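Ticket 822 - gripper lags during hand teleop, bowl task
Opened 5 September 2022

Picking this one back up! I've been recording demos for the bowl stacking job, and the fingers close late when I squeeze the trigger on the Isent controller. The arm itself follows my hand just fine - it's only the grip. Of 19 demos so far, I threw out 6.

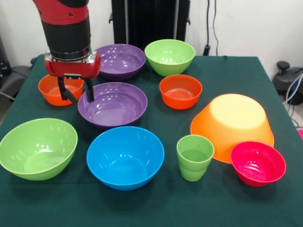 Fingers over the small orange bowl, still open before the squeeze.

Swapped the controller cable, no change. Then I dug through the Hustska settings and found grip smoothing set to 230 ms (my own doing, back in August, oops). Set it to zero and the next two demos felt great. Leaving this open until I redo the bad ones.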